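**Over-the-sink racks — keep or ditch?**

**stinport_sal**
So we moved into the Balascombe place in April and I finally have an island with a double sink. Two basins! I bought one of those expandable wire racks (the Driso one, 14 bucks) and my sister thinks I've wasted half my sink. Do you all leave yours in full time?
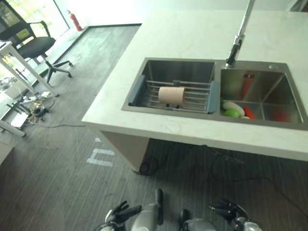 **kettlefish14**
My vote is keep it, but on the smaller side only. I've had mine in for 2 years and I rinse veggies in the other basin while stuff drains. Same idea as the setup with the rack hooked over the left basin and the produce sitting in the right one — you still get one whole basin to work in. Just don't park paper on the rods. Learned that with a soggy roll of my own.

**menonroad**
Gotta disagree. Wire racks scratch the rims and you end up storing clean dishes in the sink forever. I took mine out and put a towel on the counter. Done.

**kettlefish14**
A towel! On a stone counter! Mine smelled like a gym bag by the weekend.

**stinport_sal**
Ha, ok. The plastic ends seem gentle enough so far, no scratches I can find. My other option is shoving the rack in a drawer between uses, but those are already spoken for.
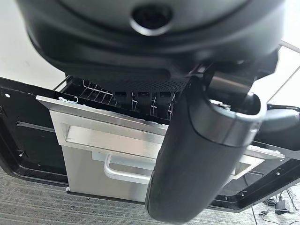
And I know me, if it goes in a drawer it's never coming back out. I'd be drying pots with my shirt.

**menonroad**
Then hang it inside the cabinet door. Two stick-on hooks.

**kettlefish14**
Stick-on hooks, in a cabinet under a sink? With the steam? Good luck — mine let go at 3 am and I thought somebody broke in.

**stinport_sal**
Leaving it in the sink for now. Will try the hooks if my sister keeps at it.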